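Chapter 4
Heat on the Move

I burned my tongue on a potato the summer I turned 8, and I have held a grudge against thermal physics ever since. My grandmother had taken the soup off the stove long before we sat down. The broth was fine. I blew on a spoonful of broth, drank it, felt very grown-up, and then bit into a chunk of potato that was still hot enough to make me cry in front of my cousins. Same pot, same soup, same spoon! How could two things that had been sitting together all that time be at such different temperatures?

It took me an embarrassingly long while to get a good answer, and most of it is in this chapter. We're going to talk about how heat travels: through solids (conduction), along with moving fluids (convection), and across empty space (radiation). You met temperature in Chapter 3, where we treated it as a number you read off a thermometer. Now we want to know what makes that number change, and how fast.

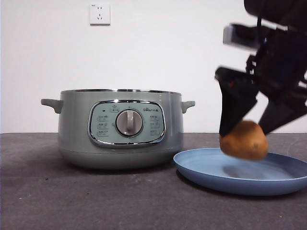
Let's start with water, the stuff most of us heat every day. At sea level it boils at 100 degrees Celsius, and once it gets there it stays there, however high you turn the dial. The extra energy goes into making steam. So think about a potato, brown skin and all, lowered into an electric pot with no lid on it. The water around it can't get hotter than 100 degrees, but the middle of the potato has a long climb to get even close. Heat has to creep inward from the skin, bit by bit, and potato is a lousy conductor. When you take it out, the same slow creep runs in reverse — and there's your burned tongue.

My friend Rongrong Wan, who taught the lab section of this course with me at Sirnmont, likes to have students cut one potato into cubes and leave another whole, then drop both into boiling water. Most people guess the cubes will cook faster. Fewer people can say how much faster, and the guesses get pretty wild. Make a piece 2 times as wide and the cooking time goes up by a good deal more than double. We'll work out the reason in Section 4.3, once we have an equation for heat flow and some practice using it.

Before you read on, grab a metal spoon and a wooden one and leave them both on the kitchen counter for an hour. Touch each of them. Write down which feels colder, and then write down which you think is colder. Keep that piece of paper — we'll need it in Section 4.1.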